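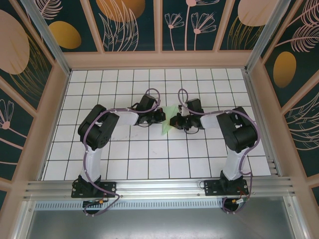 Oct 30, 2025

Goldenrod bath, second go. So much better than the first! I went in with the flowers Burgi dried for me and kept the stems out this time, and the yellow is clear and warm with none of that brownish cast we were all grumbling over. Held it up at the window next to the old skein and the old one looks like weak tea.

What I did, before I forget: wool scoured and mordanted with alum yesterday, left in the pot overnight with the lid on. Flowers went into cold water, brought up slowly, then held at 67 degrees for the whole extraction. I strained through the old pillowcase (the muslin has a hole in it, please somebody bring more) and let the bath cool before the wool went in. Then up again, gently, and lid on. I am now fairly sure the first batch went dull from boiling. I had walked off to answer the phone and came back to a rolling pot, and goldenrod does not forgive that.

The yarn is the Kutness two-ply, undyed. It takes colour beautifully and it doesn't felt if you're halfway sensible with it. The Surken is softer in the hand but it grabbed the dye unevenly, darker wherever the ties were loose -- or maybe I just didn't wet it out long enough. Soaked it an hour. Should try overnight.

Overdyes next, which was the part I'd been looking forward to all week. The indigo vat had a coppery skin on top and the liquid underneath was a murky yellow-green, so I figured it was ready and went for it. Short dips, squeeze under the surface, out, air, back in. The first skein came up a green I would happily wear every day until spring. You lift it out and it's one colour and then the air gets at it and it just keeps changing while you stand there dripping on your boots. I have seen it dozens of times and I still called Calum over to look.
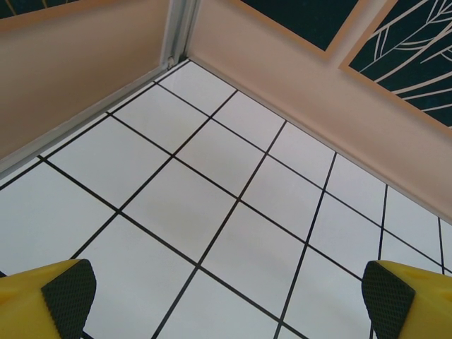

White tile and dark grout, looking toward the corner.

Samples from today, all on Kutness unless I say so:

A -- goldenrod, alum, nothing after. Clear yellow.
B -- goldenrod, alum, 5 minutes in the iron pot. Olive, quite grey. Handsome, though a bit stiff.
C -- goldenrod, then 2 dips of indigo. Leaf green. THE ONE.
D -- goldenrod, then 5 dips. Deep teal, the yellow is nearly lost.
E -- same as A but on Surken. Streaky.

Half of each sample goes on the card for the lightfast test, south window, with the foil strip over one end. The June card can come down now. The weld on it has barely moved in all those months, and the coreopsis has held up far better than Elfriede predicted (she owes me a coffee). The beet one is beige. Of course it is.

I'd still like a cooler green, more like sage. Weld under the indigo would be the obvious way and there's a jar of it left from summer, probably enough for a small skein. Or a weaker goldenrod bath, second or third exhaust, with one quick dip after. The exhaust is in the lidded pail by the sink, labelled, so please don't tip it out.
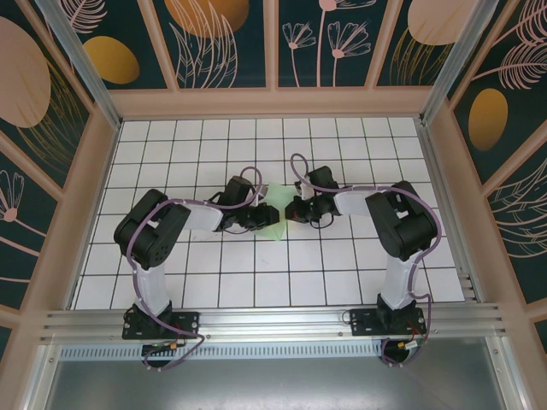

Gearóid Keane read this over and reckons B is stiff because the iron went in too strong, and that a tiny pinch in a big pot would give the same olive and be kinder to the wool. He'd also rinse C twice more before trusting it near anything white.

Fair on both. Rinsed C again after supper and the water still had some blue in it, so it's back in the basin with a drop of vinegar. Will run B again with less iron once the pot is scrubbed.

To get: muslin, alum, pH strips, cotton for ties. Ask Ambros if the bigger steel pot is free.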